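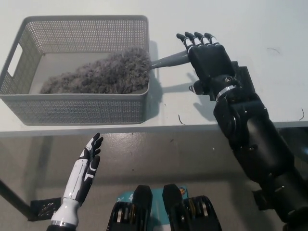

4. Cleaning and storing the duster head

Clean the Fumo head when it starts leaving dust behind on dark surfaces. In a home with pets, check it once a week. The head can be washed up to 100 times before it needs replacing.

4.1 Removing the head

1. Take the duster outside, or hold it over a bin, and shake it gently.
2. Hold the handle in one hand and press the release button with your thumb.
3. Pull the head straight off. Do not twist it.

Note: If the head is stiff, press the button fully in and try again. Pulling with the button half pressed will wear the catch.

4.2 Washing by hand

1. Fill a bowl with lukewarm water and a little mild washing-up liquid.
2. Leave the head to soak for 20 minutes.
3. Squeeze it several times along its length, then rinse until the water runs clear.
4. Press out the water with a clean towel.

Caution: Do not use bleach or fabric softener. Softener coats the fibres and they will no longer pick up dust.

4.3 Drying

1. Hang the head by its loop, away from radiators and direct sun.
2. Leave it for at least 6 hours.
3. Comb the fibres apart with your fingers and check that the middle is dry.

Caution: Do not tumble dry or iron.

4.4 Refitting and storage

1. Line up the arrow on the head with the arrow on the handle.
2. Push until you hear a click, then tug lightly to check the fit.
3. Store the duster on its hook or in an open basket, with nothing resting on the fibres.

Note: The Flatwood extension pole must be taken off before storage. See section 7 for pole fittings and spare heads.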